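Quick notes from the Fluvico open day, typing this on the train. Got in at 2 – 40 people in line already. Misaki Noguchi showed the new ranked ladder for Nitunitz, the co-op deckbuilder. Resets go monthly, decay is gone. Good.

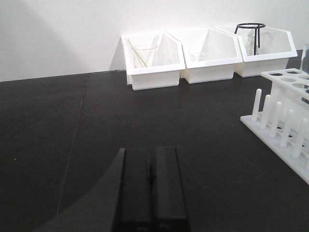
White bins along the wall at Fluvico, glass beaker in the left one.

Played three rounds, lost all of them. Matchmaking still slow, teh card art is lovely tho. No word on console. Kazuhiro Kamata said open beta in April, keys go out by email first.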